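Budgeting for the second cell

30th December

The quote from Drasico came back last week and the arms were the easy part. What I keep getting wrong is everything bolted, plugged or taped around them, so next year's sheet for Ilgate has a separate line for cabling and power.

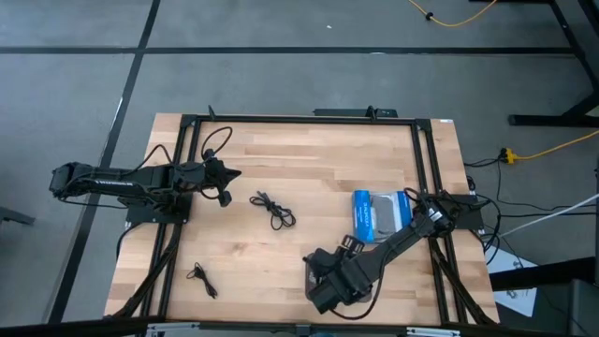
Last March I allowed 200 dollars for it and spent more than 3 times that. Karabulut quotes the frame and wood top together, with 5 weeks' lead time. Skaltberg is cheaper on extrusion but leaves the corner braces off the price, so compare the totals.

Gripper fingers go under consumables at 80 dollars a pair. Test items go there too – coiled cables, boxed parts, bagged parts – and I would buy them in the retail packaging. 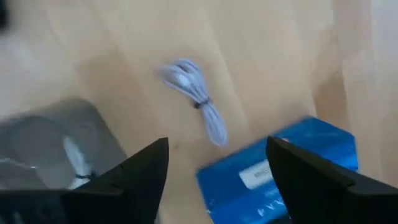
2 min read

Spares are still open. I have one wrist camera on the list and no second power supply. The order goes in once Drasico confirms whether shipping covers the base plates.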